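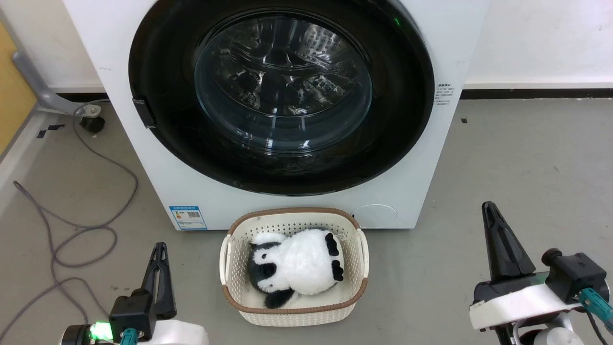

Laundry day for well-loved toys returns to Primthorpe

If there is a stuffed animal in your house that has been dragged through the yard, dropped in the soup and slept on every night since it came home, Lutfa Mollah would very much like to meet it. Her toy washing day is coming back to the laundry room at the Hulham Street community house in Primthorpe next Tuesday, and after the turnout last August she is starting earlier and staying later.

The idea is a simple one and hasn't changed. You bring the toy, Mollah looks it over at the table by the door, and it goes into a front loader on the gentlest cycle with a small dose of soap. Most plush toys can handle it, she says, and the ones that can't are usually easy to spot once you know what to look for.

"People are scared of the washing machine, and I understand that, I was too," said Mollah, who ran the alterations counter at Flokell for years before she retired and still does repairs for half the street. "They think the bear is going to come out in pieces. Mostly the bear comes out looking like a bear again, and the child is a little bit suspicious of it for a day, and then everything is fine."

She asks that families check the tag before they leave home. Anything with a battery box or a music player sewn inside should stay on the shelf, along with toys stuffed with beans or wood shavings, although she is happy to show people how to clean those by hand with a damp cloth and a great deal of patience. Loose eyes and split seams get a few stitches first. Long-haired toys go into a zippered pillowcase, and please bring your own if you have one, as the supply ran short last time and there was some borrowing from upstairs.

Black-and-white animals get a little extra attention. Pandas, penguins and one very old cow were all on last year's list, and Mollah likes to dab a wet white cloth on the dark parts to see whether the color comes off before she lets them anywhere near the water. If it does, they're washed by hand in the sink.

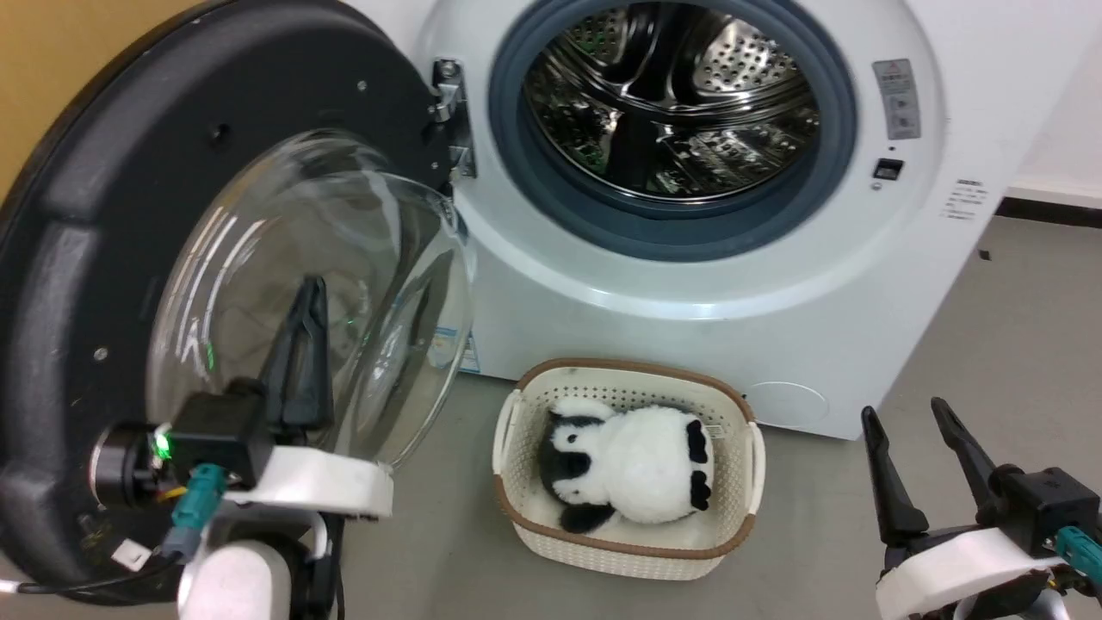 She has also added a short talk this year on looking after a front loader at home, which came out of the many questions she got while people were standing around waiting. It will cover wiping down the rubber gasket, checking the drum for coins and hair clips before every load, cleaning the drain filter, and leaving the door open between washes so the inside can air out. Bring a notebook if you are the notebook type. She will start the talk at 3 in the afternoon and expects it to run 30 minutes, or longer if people keep asking her things, and she hopes they do.

Last August, 47 toys went through in a single day, and a few families from Edet made the drive over after hearing about it from cousins. Mollah remembers a good number of them by name (the toys, that is, and she apologizes to the parents). One rabbit had to stay overnight because its ears were still damp at closing time, and it went home the next morning with a note pinned to its ribbon saying that it had behaved well.

Drying is the slow part. Toys are squeezed in a towel and laid on racks by the window, and thick ones may need to finish at home, so a clean bag or basket to carry them in is a good idea. Mollah does not use the dryer for anything with fake fur, having learned that lesson on a lamb of her own.

Washing is free, and there will be tea and some of the almond cookies from last year. Toys can be dropped off from 9 in the morning, and the last load goes in at 5. Children who would prefer not to be parted from theirs are welcome to sit and wait.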